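Folding knitwear flat: Kiran Khurana on sleeves, surfaces and shelf width

Kiran Khurana has run the finishing room at Borna, a knitwear repair and resale workshop, for four years. In the twelve months to October the room folded and shelved 2,482 garments, of which 2,432 were long-sleeved. The figures come from the shelf ledger, which she keeps by hand and copies into a spreadsheet at the end of each month.

Asked what takes the time, she answers without much thought. "Sleeves. The body of a jumper is a rectangle, near enough. You can fold a rectangle badly and it will still stack. A sleeve that has gone in twisted makes a ridge, and the ridge goes through to everything above it."

Her method begins with the garment flat on the table and both sleeves out. The body is squared first, by hand, from the hem towards the neck. She does not pull at the shoulders. "Knit will give you whatever width you ask for, and then it takes it back on the shelf. I put my palm on it and push the air out. If I need to move an edge I lift it and set it down again. Dragging it stretches one face and leaves the other where it was."

The next step is the long fold. One side of the body is brought in towards the middle, with the sleeve on that side laid straight back over the fold or doubled down, depending on its length. The second side follows. Only then is the garment folded across, in halves for light jersey and in thirds for anything heavier. The finished width is set by the shelf and the number of folds by the weight of the cloth.

Khurana dislikes folding boards. The workshop bought one from Drurkden and used it for a season. "It is fine for shirts that all came out of the same carton. Ours come in every size. With the board, a small one had no side fold at all and a large one had sleeves sticking out of the bottom. I went back to a strip of tape on the table edge." The tape marks the shelf width. She replaces it when it starts to lift.

The table covering has changed more than once. Bare tabletop was too slippery for fine jersey, which slid as soon as one side was lifted. A wool blanket held the garment well but shed on it. She now uses a plain woven cotton cloth, washed before first use, pulled tight and clipped underneath. Printed cloths are also acceptable to her, and in some ways preferable. "A repeat gives you a line to look along. I don't need a ruler if there is a row of something going across the table."

She is less exact about the order of the sleeves. Left before right is her own habit, and two of the people she trained do the reverse with the same result. What she does correct is a sleeve left bunched while the body is being worked on. The creases may be shallow at that point, but they are pressed in once the body is folded over them.
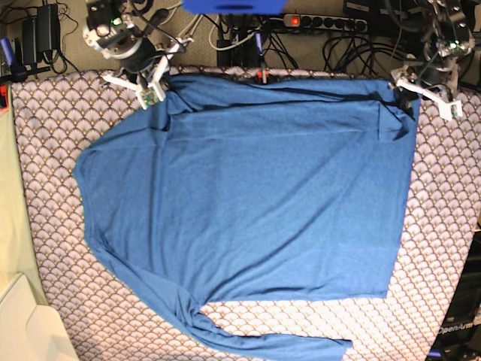
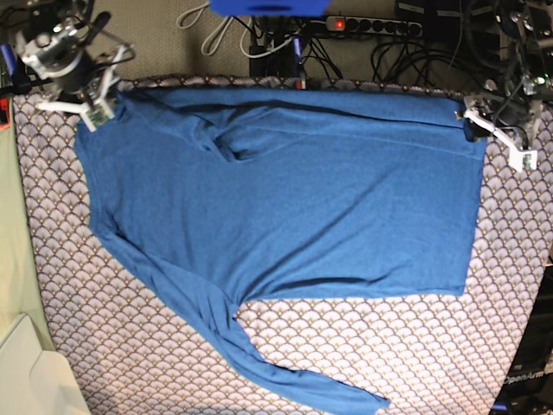 Necklines are the second most common fault, according to Khurana, and the harder one to see. A soft collar will roll under when the top of the garment is moved, and once the first fold is down there is nothing on the outside to show it. She checks by running two fingers round the opening before each side is brought in. On the blue long-sleeved shirt she would stop at that point: in the second picture there is a bunched, twisted section near the neck, with a folded band of cloth along the top of the shirt, and she would open both out before going further. The sleeve she would leave until the body was square. The hem edge is fairly straight already and makes the better reference. "Start from the edge that is right," she says. "Then you only have the others to do."

Storage at Borna is on open shelves from Sandhu, with stacks kept low enough that the bottom garment can be drawn out with one hand. Heavy knits go at the bottom and jersey on top. Khurana refolds any stack that has been searched through, usually at four in the afternoon when the counter is quiet. Cardigans are buttoned before folding and kept on a separate shelf, as the button band makes one side thicker and the stack leans.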